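Two cups on a tray in simulation: keep the episodes where they are lying down?

Posted by Hwa-young Wi in Robot learning, Trudlow community help

I'm collecting teleoperated episodes in a simulated tabletop setup with two arms. The job is to handle two paper cups on a tray. One picture is from the wide view and the other is a close view of the tray.

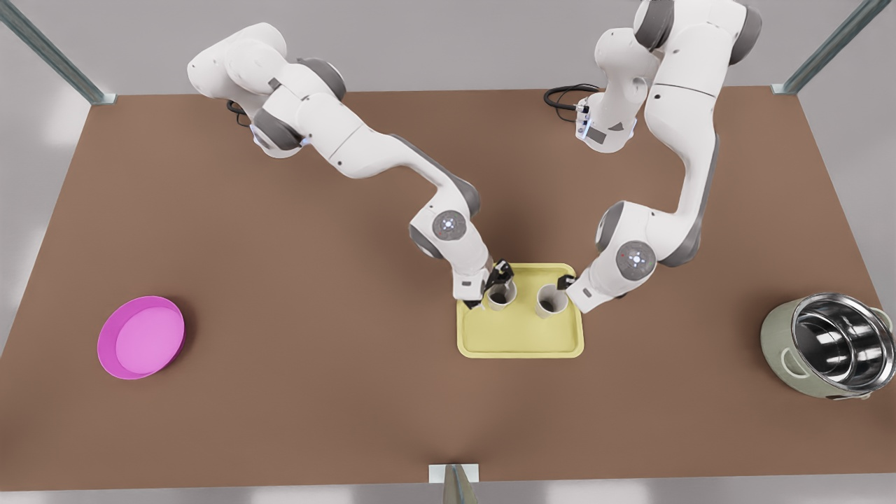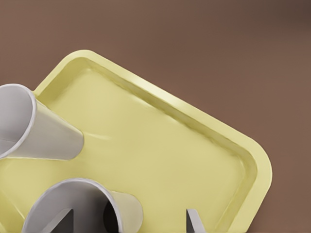
My question is about what to keep. I have 764 episodes so far and I record both views for each one. The trouble is with paper cups, which go over easily if a finger catches the rim. In the wide view they are standing, with a gripper at each one, and in the close view both are on their sides with one finger overlapping the mouth of the lower cup. Should episodes with cups lying down go in with the others, or do I throw them out? I plan to train the first policy on Friday and would like to have the set sorted by then. The pink basin and the rice cooker stay on the table for other tasks and are not used in this one.

Rostislav Šimek

Keep them, but label them. Add one field per episode for how the cups start and one for how they end (standing, lying, mixed). Then you can train with and without and compare.

What matters more is what the operator does afterwards. If a cup goes over and the operator picks it up and carries on to the end, that is a useful recovery and I would want plenty of those. If the operator gives up and stops recording, the policy learns to stop too. Cut those or put them in a separate folder as failures.

Also check your resets. We had 18 episodes where the reset script dropped the cups from slightly too high, so they were over before the operator touched anything. They looked like operator mistakes until we replayed the first few steps.

Chaimae El Khatib

just delete them, sim data is cheap

Ginevra Bortolotti

I wouldn't delete them. It is cheap to run the simulator but the operator's time costs the same as it does on a real table.

One thing to add to Rostislav's reply. Look at the close view on its own and ask whether you could tell from it which way each cup is facing. In yours the upper cup runs off the left side and the lower one runs off the bottom, so the policy may need the wide view to sort that out. I would train on both views together, and randomise the cup positions a bit more if the starts are all alike.

Hwa-young Wi

Thanks. I've added the two fields and am going through the resets now. Will keep the recoveries.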